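Rokus Matte Wall Paint, One Year On

Review by Dela Dankwa
Thu 13 November

Rokus sells its interior matte as a scrubbable paint for rooms that see daily use. I put two coats on the walls of a small workroom in Stekthorpe last fall and have kept notes on it ever since. The room gets daylight on one side and heat from a single radiator. The previous finish was an old Partington eggshell in sound condition, which I washed, sanded lightly and spot-primed.

Application

The paint is thick out of the can and needs a full stir down to the base, where the solids settle. A medium-nap roller carried it well. With a short-nap roller I got visible lap lines wherever I stopped for more than a few minutes. Open time is short for a matte, and I would not try to cut in a whole wall before rolling it.

The label asks for 60 minutes between coats. In a cool room that was too soon: the second coat dragged the first near the window and left a rough patch I had to sand. On the remaining walls I waited overnight and had no trouble. Odor was low and gone by the next day.

Coverage was fair. One coat hid the cream underneath in most places but flashed badly over the primer spots. Two coats evened that out. Touch-up is weaker. A patch I repaired in June dried slightly brighter than the paint next to it, and it still shows when the light comes in from the side.

Wear

Any flat white shows contact marks, and the useful question is which of them come off.
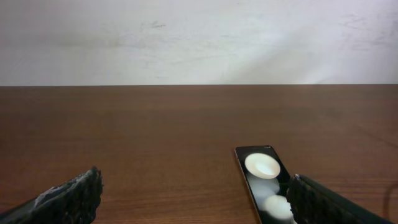 Scuffs and a faint smudge on off-white paint behind the worktable.

I tested cleaning on a low section of wall beside the door, using water first and then a mild dish soap solution on a soft cloth. Pencil and dust came off with water. Rubber marks from chair backs needed soap and a fair amount of pressure. After 9 passes with the cloth the surface had started to polish, leaving a dull sheen that can be seen at an angle. A melamine sponge removed the mark faster and polished the paint sooner – I stopped after seven strokes.

Grease is the weak point. A thumbprint of machine oil left for a week was lighter after cleaning but never went away, and I painted over it.

Compared with Bronlow flat

I have Bronlow flat in the hallway, applied the same way. It covers better in one coat and touches up almost invisibly. It also marks more easily, and it came off on the cloth when I used soap. For a ceiling or a guest room I would buy the Bronlow.

Verdict

Rokus matte is washable within limits. It suits a workroom or a child's bedroom if you can accept some polishing where hands and furniture reach. Keep the leftover paint in a full, airtight jar, and when a repair is needed, repaint corner to corner.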